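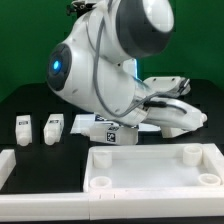 Malathi Marar wrote in to ask if black tabletops aren't a nightmare for dust, and would we do them again. Yes to the first bit, they show everything. Yes to the second too, see further down.

Filed under: Rooms & Fit-outs / Before, During, After

Room 2405 at Gurar. Quick gallery this time, no long write-up, Vega Calvo has the long write-up half done and it will go up when it goes up. Meanwhile people keep asking about the black and the white so that's what this page is for.

Short version: same room as in the November post, same floor plan, everything else changed. Black for the surfaces you work at, white for whatever holds the building up. Eusebio Campos picked it and there was a fair bit of grumbling, mostly from me. I came round.

The tables first. Tops are black, the raised board behind is black as well, so the eye gets a break from all the pale stuff. The old tops were beige and every pen mark stayed on them for ever. On these it's fingerprints and crumbs instead. Soft cloth, hardly any water, no spray – the spray leaves rings and then you are polishing for half the morning. Teodoro Montes tried glass cleaner on one corner and we won't be doing that agian.

Boards came from Moser, cut to size. Around 200 for the lot including delivery, cheaper than we thought. Fixing them upright took longer than cutting them. If you're doing the same, get your brackets before the boards turn up, we had them leaning in the corridor for days and everybody who walked past had an opinion.

Matte versus gloss, for those who asked: go matte on anything under a lamp. We had one gloss sample from Fitari and it was like working on a mirror. Lovely for a hallway maybe.

Then the pillar. Can't move it, can't lose it, so it may as well look decent. Purificación Cordero wanted it black to match the tables, we taped up a length of dark card to try it out and the whole middle of the room went gloomy. Card came down the same afternoon. White it is. Jallow paint, flat finish, 2 coats. A third would have been nice but we ran out of tin and patience.

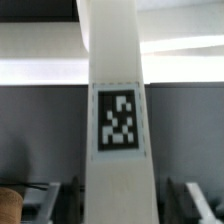
Pillar in white, with the black-and-white square pattern on its paper sheet.

Anything going on the pillar goes up on paper, low tack tape, no pins. Pins leave holes and filler never quite takes the paint the same way. Also no posters please, it was a noticeboard for years and we scraped 31 bits of old tape off it before painting. Thirty one! Some of it had gone like toffee.

Ceiling left alone apart from a wash down. Pale already, good enough.

Still to do: skirting behind the tables, the door (grey? Vega says grey), and somebody has to decide about the blinds. Paint codes on request, they're on a scrap of paper in my desk somwhere.

More in Rooms & Fit-outs
Gurar, the November post: beige everything
Choosing a matte black that stays black
Corridor shelving, second attempt
Getting old tape off painted walls
Blinds or no blinds – readers reply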